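3.2 Bedroom layout and the hanging of garments

The Clulton room was fitted out as an ordinary bedroom, with a bed, a nightstand, a wardrobe and a clothes rack standing close to the bed. We wanted to know where people put a shirt down between picking it up and hanging it, and whether the rack or the wardrobe drew them first. Dizon and Panganiban kept the furniture in the same place for all 200 trials, which ran through June. 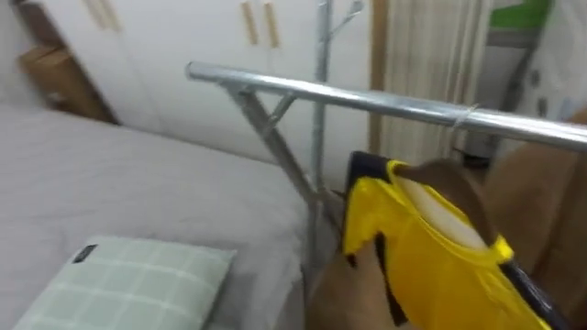

Figure 2. The yellow shirt with black trim held up near the bed, with the clothes rack, coat stand and white wardrobe behind.

The rack in Figure 2 has a single metal top bar on crossed legs. It was the nearest hanging place to the bed, and in 133 trials the garment ended up there. The wardrobe was chosen far less often. Its doors were closed at the start of every trial, and opening them meant first finding somewhere to put the shirt. The coat stand was used in 29 trials, mostly for garments that had no hanger in them yet.

Where the hanger went into the shirt mattered more than we had expected. Following Javier and Lotard, we coded two methods: in the air, with the shirt held by the neck, and flat, with the shirt laid on the bed and its shoulders squared over the hanger.

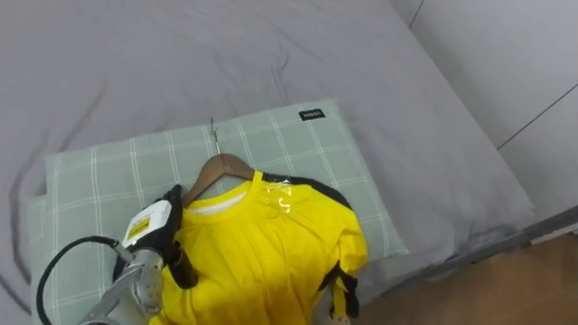

The flat method was slower but left the shoulders more even. A soft surface did cause some trouble — the pillow in particular let one side of the hanger sink, and the collar then had to be straightened again. We left the pillow on the bed all the same, as most people's beds have one. Trim was coded separately from the body of the garment. Loose straps were counted as a snag only when they stopped the shirt from being lifted. This happened in 13 trials, all with garments from the Faltemo set, and those trials are kept in the totals reported in Section 4.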